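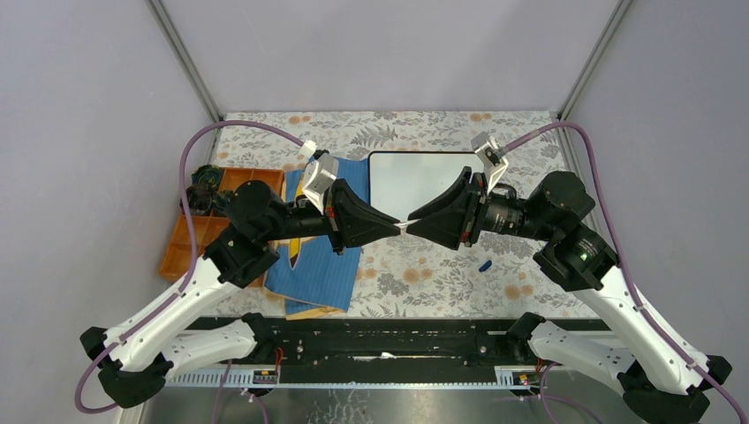
Notebook 8, p. 58

Print this page | E-mail this page

December, Dodstead bench, afternoon

Worked on the pass between arms again. Small thin white piece, left gripper to right gripper, tips nearly touching over the middle of the table. Floral cloth stays on for now. Left the tray and the white board where they were.

Ran 60 handoffs at the slow setting and 55 were good. The misses were all late release on the left. Will try opening the left fingers a little sooner.

Talked to the packing crew at shift change. Passing pieces hand to hand is most of what two of them do all day, and they asked where they go when the arms take it over. Carstead has said inspection and restocking, same pay grade. I have not seen that in writing. One of them wants to learn to reset the arms after a fault, so I put in for training time.

To do: watch the cable slack at both wrists. Ask Cillier for spare fingertips.

Comments (3)

packing_2: Restocking means lifting. Please bring that up before it is settled.

Ghiță line: We had late release too. Check the grip force first.

nightshift: Can the fault reset sheet be in large print?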